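Gorka im Test: Promi-Nachrichten ohne Klickstrecken

Von Amedeo Fabbri
Oktober

Wer regelmäßig Klatsch liest, kennt das Problem. Eine Meldung erscheint auf einer amerikanischen Seite, wird von einer britischen abgeschrieben und steht am Abend auf zwölf deutschen Portalen, jedes Mal mit einer anderen Überschrift und demselben Satz eines ungenannten Insiders. Man liest dieselbe Trennung sechsmal und weiß danach so viel wie nach dem ersten Mal.

Die App Gorka will das zusammenfassen. Sie durchsucht Promi-Portale, Illustrierte und die öffentlichen Profile der Leute selbst, legt gleiche Meldungen übereinander und zeigt an, woher die Geschichte ursprünglich kommt. Ich habe sie drei Wochen lang benutzt, auf dem Telefon und auf dem Tablet, und zwar in der Bezahlversion für 5 Euro im Monat. Das Abo habe ich selbst bezahlt.

Einrichtung

Nach der Installation legt man eine Beobachtungsliste an. Man tippt Namen ein, die App schlägt passende Personen vor, und man wählt aus. Bei bekannten Schauspielern klappt das sofort. Bei Leuten aus dem Reality-Fernsehen muss man manchmal den Titel der Sendung dazuschreiben. Für den Test habe ich mir vor allem die Besetzung von „Kondholm“ vorgenommen, also der Datingshow auf der Insel, dazu die Sängerin Kang und ein paar Fußballerpaare, über die ohnehin jeden Tag geschrieben wird.

In der kostenlosen Version kann man 3 Personen beobachten, in der Bezahlversion beliebig viele. Drei sind wenig. Allein bei „Kondholm“ ziehen in jeder Staffel mehr Leute ein, und interessant wird es ja erst dann, wenn man die Ex-Partner mit auf die Liste setzt.

Ein Konto ist Pflicht. Es verlangt eine Mailadresse und ein Geburtsjahr. Die Newsletter muss man einzeln abwählen, was lästig ist, aber nur einmal anfällt.

Die Übersicht

Der Startbildschirm zeigt eine Karte pro Geschichte. Oben steht ein neutraler Satz, etwa „Kang und ihr Manager arbeiten nicht mehr zusammen“, darunter die Zahl der Artikel und ein farbiger Punkt. Grün bedeutet, dass sich die betroffene Person oder ihre Vertretung geäußert hat. Gelb steht für eine namentlich genannte Quelle, grau für Insider, Augenzeugen und „enge Freunde“. Ich hatte in den drei Wochen fast nur graue Punkte auf dem Schirm. Das liegt an der Branche und ist der App nicht anzulasten, aber man sollte es wissen, bevor man Geld ausgibt.

Tippt man auf eine Karte, erscheint der Verlauf. Der ist der beste Teil von Gorka. Man sieht, wer zuerst berichtet hat, wer abgeschrieben hat und an welcher Stelle aus „wurden zusammen gesehen“ ein „sind ein Paar“ geworden ist. Bei einem der Paare aus „Kondholm“ lag zwischen den beiden Fassungen genau ein Artikel. Die spätere Fassung hatte deutlich mehr Verbreitung.

Die neutralen Sätze werden automatisch erzeugt und lesen sich trocken. Mir ist das recht. Zweimal waren sie falsch: Einmal wurde eine Verlobung in einer Fernsehserie als echte Verlobung gemeldet, einmal wurden zwei Schwestern verwechselt. Beide Fehler ließen sich über einen Knopf melden. Die Verlobung war am selben Abend korrigiert, die Schwestern standen noch vier Tage später falsch drin.

Benachrichtigungen

Ab Werk meldet sich Gorka bei jeder neuen Geschichte, und das ist nicht auszuhalten. An dem Freitag, als das Finale von „Kondholm“ lief, brummte das Telefon bis nach Mitternacht durch, bis ich den Ton ganz abgestellt habe. In den Einstellungen gibt es drei Stufen. Auf der mittleren kommen nur Geschichten, über die mehrere Portale unabhängig berichten, und eine Sammelmeldung am Morgen. So habe ich die App dann bis zum Ende des Tests laufen lassen.

Die Sammelmeldung kommt um sieben Uhr und lässt sich nicht verschieben. Wer später aufsteht, hat sie eben auf dem Sperrbildschirm liegen.
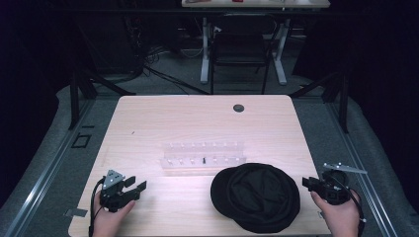
Suche und Archiv

Das Archiv speichert 500 Geschichten pro Konto. Ist es voll, fliegen die ältesten heraus, ohne Warnung. Wer eine ganze Staffel mitverfolgt, kommt irgendwann an die Grenze. Man kann einzelne Karten anheften, die bleiben dann erhalten.

Die Suche findet Namen und Sendungen zuverlässig, Themen eher schlecht. Mit „Scheidung“ kam bei mir auch ein Artikel über einen Koch, der sich von seinem Restaurant getrennt hat. Nach Zeitraum filtern geht, nach Portal ebenfalls. Eine Suche nach der Farbe des Punktes fehlt. Ich hätte gern nur die bestätigten Geschichten gesehen, und gerade dafür wäre die Einstufung ja gedacht.

Geräte und Technik

Ein Konto läuft auf 2 Geräten gleichzeitig. Der Abgleich zwischen Telefon und Tablet dauerte meist wenige Sekunden. Auf dem Tablet wird die Telefonansicht nur größer gezogen, sodass die Karten links und rechts viel Leerraum haben. Eine eigene Ansicht für Querformat gibt es nicht. Abgestürzt ist die App einmal, beim Öffnen eines sehr langen Verlaufs.

Verlinkte Artikel öffnen sich in einem eigenen Fenster innerhalb der App. Die Werbung der jeweiligen Portale ist dort genauso da wie sonst auch. Wer auf eine werbefreie Lektüre hofft, bekommt sie mit Gorka nicht, auch nicht in der Bezahlversion. Bezahlschranken bleiben ebenfalls stehen. Bei vielen Geschichten reicht allerdings der Verlauf, und man braucht den Artikel gar nicht mehr.

Vergleich mit Gralton

Die naheliegende Alternative ist Gralton. Diese App ist kostenlos, finanziert sich über Anzeigen und ist deutlich schneller. Neue Meldungen waren dort in der Regel eine Viertelstunde früher zu sehen. Dafür prüft Gralton nichts und fasst nichts zusammen. Zum Streit zwischen Kang und ihrem Manager hatte ich in Gralton an einem Vormittag elf Einträge, in Gorka eine Karte.

Gralton hat einen Kommentarbereich, Gorka keinen. Für manche ist das der Hauptgrund, überhaupt so eine App zu benutzen, gerade während laufender Sendungen. Ich habe ihn nicht vermisst. Und die Bilder sind bei Gralton größer, falls es einem um rote Teppiche und Kleider geht. Gorka zeigt nur ein kleines Porträt pro Person, und das war bei einigen Teilnehmern sichtlich veraltet.

Kündigung

Das Abo läuft monatlich und lässt sich in der App kündigen. Der Menüpunkt liegt unter „Profil“, dann „Zahlung“, dann ganz unten. Nach der Kündigung kommt ein Angebot zum halben Preis für den nächsten Monat. Die Beobachtungsliste bleibt gespeichert, es werden aber nur noch die ersten drei Namen aktualisiert. Man sollte vorher die Reihenfolge ändern.

Bewertung

Gut: Verlauf mit Ursprungsquelle, Zusammenfassung gleicher Meldungen, monatlich kündbar
Weniger gut: Archivgrenze ohne Warnung, schwache Themensuche, Tabletansicht
Schlecht: Voreinstellung der Benachrichtigungen

Für Leute, die täglich mehrere Portale durchgehen, lohnt sich der Preis. Wer nur beim Friseur oder während einer einzelnen Sendung mitliest, kommt mit der kostenlosen Version hin. Ich habe mein Abo um einen Monat verlängert und schaue dann, ob der Filter nach Punkten nachgereicht wird.

Kommentare

Primo Benedetti
Danke für den Test. Bei mir funktioniert die Stummschaltung über Nacht nur, wenn ich sie auch im System einstelle. Ist das bei dir auch so?

Amedeo Fabbri
Ja, war bei mir genauso. Die Nachtruhe in der App gilt offenbar nur für die Sammelmeldungen.

inselkind
Bin bei Gralton geblieben wegen der Kommentare. Beim Finale von Kondholm war da mehr los als in der Sendung selbst.

Teetrinkerin
Das mit dem Archiv kann ich bestätigen, bei mir waren auf einmal alle Geschichten zur ersten Staffel weg. Anheften kannte ich nicht, wo finde ich das?

Amedeo Fabbri
Karte lange gedrückt halten, dann kommt das Menü.

rolltreppe7
Fünf Euro für Klatsch, dafür kriege ich zwei Hefte und kann sie hinterher meiner Mutter geben.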